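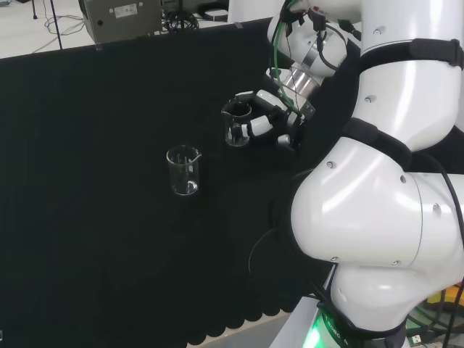 Kernano Nasal Mask, Model 16

Light CPAP mask for side sleepers. Soft silicone cushion, sits under the nose, no forehead bar. Hose clips on at the top of the head so you can roll over without dragging it.

Sizes: S, M, wide
Weight: 38 g without headgear
Fits all standard hoses
Headgear: machine washable, cold, air dry

In the box: mask, headgear, two spare clips, storage bag. Cushion lasts up to 6 months, then swap it. Refills sold seperately.

Not for mouth breathers, see the full face version. Contains magnets, so check with your doctor first if you have a pacemaker or any implant.

Fitting help by phone, ask for Afonso. Closed Wednesday. Wide is on back order, more comming in October.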